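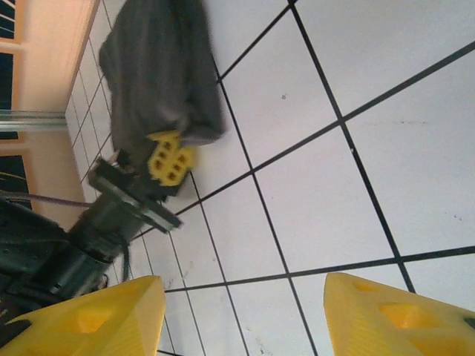 The usual argument about automation is conducted in headcount. Management produces a number of positions, the other side produces a different number, and the discussion ends when one of them is printed. At the Latham textile service plant, where I worked as a process engineer until September, the headcount did not change at all in the first year of the robot cell. Nearly everything else about the job did, and I think that deserves more attention than it gets.

Latham washes, sorts and returns cleaning cloths and work towels for commercial customers. The cell, supplied by Brikinex, handles the sorting of small cloths by size and condition. Before it arrived, one sorter at one table processed 200 pieces an hour, with short breaks built into the rhythm of the carts. The cell was quoted at 1260 pieces an hour. In its first months it ran at 720, and the difference between those two figures is where the people went.

Cloth is a poor material for a machine. A rigid part has one shape and can be described by a drawing. A cloth has as many shapes as there are ways to drop it. The grippers take hold of a fold, lift, and sometimes bring up two pieces, or one piece by the wrong place, so that the edge the software wants is hidden inside the bunch. A human sorter fixes this with a flick of the wrist and does not remember doing it. The cell stops, lights a lamp, and waits for somebody.

That somebody is now called a cell attendant. On paper it is an upgrade. The pay grade is one step higher, the lifting is lighter, and the attendant may sit. In practice the work consists of waiting for the lamp, clearing the fault, confirming on the screen that the fault is cleared, and waiting again. In the week I logged it, there were almost 40 interventions per shift, most of them under a minute. The gaps between them were too short to start another task and too long to stay alert in.

Rosalind Gallagher sorted by hand for years and moved to the cell when it was commissioned. Her complaint to me was precise. At the table she decided what was stained beyond use, what could be rewashed, what a given customer would tolerate. The cell makes those decisions by threshold, and the thresholds were set by an integrator who had spent two days on site. When she disagrees with a reject, she has no field to enter it in. She can pull the cloth from the bin and put it back in the stream, and the log records that as an attendant error.

I consider this the central design fault, and it is cheap to repair. The judgment of experienced sorters is data of exactly the kind the supplier needs. A single override button with a reason code would collect it. I proposed one and was told it would complicate the acceptance figures. The acceptance figures, it should be said, counted cloths per hour and did not count how often the machine was wrong.

The Cárdenas plant across the river did it differently, with similar equipment. Two attendants share three cells and rotate to the repair bench every two hours. The sorters were asked for their reject criteria before the thresholds were set, and overrides are reviewed each month. Their throughput per cell is a little below Latham's. They also rewash less, and when I last asked, the attendants were still the same people.

I do not oppose the cells. Hand sorting is hard on the wrists and shoulders, and I would not ask anyone to return to it for the sake of tradition. My objection is to the way the purchase is specified. The machine gets a cycle time, a gripping force, a maintenance interval and a drawing for every bracket. The person beside it gets whatever is left over. If a plant can write forty pages on how a gripper is to hold a cloth, it can write two on what the attendant decides, how often the attendant is interrupted, and who hears about it when the threshold is wrong.

Indivley is ordering its first cell this winter and has asked me to comment on the draft specification. The section on staffing is one line long. I have sent back the two pages.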